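Anathi Du Plessis
November 2023

1/ A few people asked how we split the workroom from the front half of the unit, so I'm writing it down in one place. We make and mend large curtains, mostly for halls and small theatres. Long posts, sorry. Skip to 14 if you only want the passage.

2/ When we took the unit it was one open space. Cutting table by the door, fabric at the back, kettle somewhere in between. Every delivery came in past clean cloth. Every person who called in for a quote walked round the end of the table and leaned on it.

3/ The first thing we tried was a curtain across the middle, as you'd expect from us. It looked good and did very little. Dust goes under a curtain. So do draughts, and so does the noise of somebody cutting card.

4/ Then we tried shelving as a divider. That lasted from April until the end of the summer. Open shelves collect whatever people are holding when the phone rings. I found a reel of tape, a sandwich box and half a customer's order on the same shelf.

5/ So, panels. We got two quotes. One was from Akex, who wanted to build everything up to the roof, with a proper door and a window. The other was from Pretorius, who suggested tall panels either side of a walkway and no door at all. We went with Pretorius.

6/ The reason for no door is bolts of cloth. You carry them in both arms or on your shoulder, and you haven't got a hand for a handle. If we'd had a door we would have wedged it open by the second morning.

7/ Width was the thing we argued over. I wanted it wide enough for the big trolley. Štěpánka Ševčík, who does most of the sewing, pointed out that the big trolley goes in through the roller shutter at the back anyway, and that a wide walkway takes its space out of the workroom. She was right. We settled on 86 cm.

8/ It is tight. One person with a roll of lining, fine. Two people meeting in the middle, one of them goes back. We have a rule that whoever is carrying has right of way, and it mostly works.

9/ Floor. The old one was bare and rough and pulled threads out of anything that touched it. The new one is pale and shiny. I'd had my doubts about shiny, thinking it would show every mark. It does show every mark, but you can also see a dropped pin, and in our line of work I'll take that.

10/ Cleaning it is a dry mop first, then a damp one with very little on it. Don't use anything with polish in. We did once and it was like walking on a plate. We went back to plain floor cleaner (Plusach, from the trade counter, nothing special).

11/ Skirting. Please don't skip the skirting. We ran a light rounded strip along the foot of both sides. The rounded kind matters if you drag fabric past it, as a square top edge will catch a hem. It also gives the mop something to bump into that isn't the panel.

12/ There is still a dark line where the strip meets the floor and I've stopped trying to get it out with a toothbrush. If I did it again I'd ask for a bead of sealant along the bottom before anything was moved in. Ask yours to price that up front.

13/ Colour. We had a sample card and went round in circles. White was too hard on the eyes, grey made the place feel like a car park. We ended up in the beiges. It was the only colour that both of us could put up with, and it hides scuffs from cardboard boxes quite well.

14/ The passage, looking through to the workroom, with Štěpánka down at the far end behind the fabrics. The light through there is a lot bluer than it is in the passage, which matters when you're matching cloth. The strap hanging down on the right needs tying up out of the way before it gets caught on a roll.
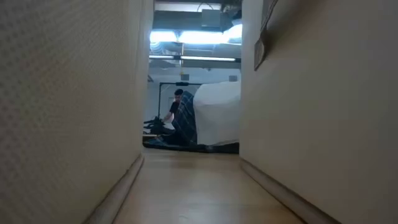 15/ On the light. We match colours in the workroom and then check them again by daylight at the front door. A cream that looks right under the workroom lights can come out quite yellow by the door. Do both before you cut. We had to buy in extra cloth for one job after checking it only the once.

16/ Hanging cloth near the opening was Štěpánka's idea. Anything waiting for its second press goes up there so it drops out overnight and you can see at a glance what's next. The drawback is that you can't see who is in the workroom, so people shout. I would like less shouting but I have no plan for it.

17/ What it all cost. The extra trim and sealing bits that weren't in the quote came to £400, and that was the part that annoyed me, as I hadn't budgeted for it. I won't give the full price for the panels here, it depends too much on height and on what your floor is like. Get someone to come and measure.

18/ How long it took. 3 days for the panels and skirting. The floor was done before that, on a separate visit, and we had to keep off it for 2 days. Move everything out first. We tried to shuffle things from one end to the other and it slowed everybody down.

19/ Things I'd do differently: sealant, as above. A hook at each end of the passage at shoulder height, for the bag or coat you suddenly find you're holding. And I'd have put the broom cupboard at the workroom end — ours is at the front, so you walk the whole length to fetch a dustpan and the whole length back.

20/ Things I'd keep: the width, the rounded strip, no door. Keeping the floor of the passage completely clear, too. No boxes, no offcuts bag, no "just for a minute". If one thing goes down there another one joins it by lunch.

21/ Somebody asked if it's warm enough without a door. The workroom is, once the presses have been on for an hour. The front isn't, but the front never was. We have a small Romo heater under the desk and I keep a cardigan on the chair.

22/ Somebody else asked about noise. Better than the curtain, not as good as a wall. You can hold a phone call at the front with a machine running at the back. You can't hold one with the radio on as well, so the radio goes off when the phone rings.

23/ Also asked: do customers still wander through? Much less. A narrow way in seems to put people off in a way that an open floor doesn't. They stop at the near end and call out. We've put the sample books at the front so there's something for them to look at while they wait.

24/ I'll do a separate thread on the hanging rail, as it has its own problems and I'm waiting on a bracket. If you have a question on the panels, put it under this post and I'll answer in the evening when the cutting's done.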